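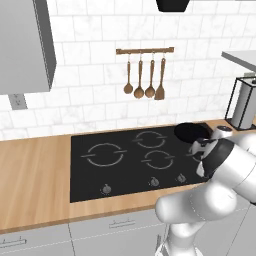 *Küchenwand mit Fliesen und Holzleiste*

**Testesser gesucht, Raum Zillungate und Mokberg**

Wir glauben Restaurantkritiken nur noch selten, unsere eigenen eingeschlossen. Wer fünf Sterne vergibt, hat oft den Wirt zum Freund oder einen Gutschein in der Tasche. Für den Gastroführer Gornus suchen wir deshalb Leute, die ihr Abendessen selbst aussuchen, unangemeldet kommen und hinterher schreiben, was auf dem Teller lag.

- 2 Besuche pro Lokal, bis Ende Dezember
- Bericht von mindestens 200 Wörtern, ohne »Geschmacksexplosion«
- Erstattung bis 85 Euro je Besuch, nur gegen Beleg

Ein Honorar gibt es nicht. Wer damit rechnet, über uns in die Branche zu rutschen, sollte besser woanders anfragen. Blogger mit laufenden Kooperationen nehmen wir nicht. 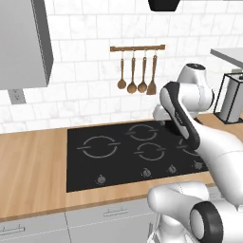
Ibrahim, in der letzten Runde dabei, meint dazu, 85 Euro klängen großzügig, bis man zu zweit esse und Wein bestelle; außerdem habe er auf seine Erstattung 5 Wochen gewartet. Das stimmt leider. Versprechen wollen wir lieber nichts.

Bewerbung mit einem Verriss und einem Lob, beide selbst bezahlt, an die Redaktion Gornus, Mokberg.

Stand: Oktober 2018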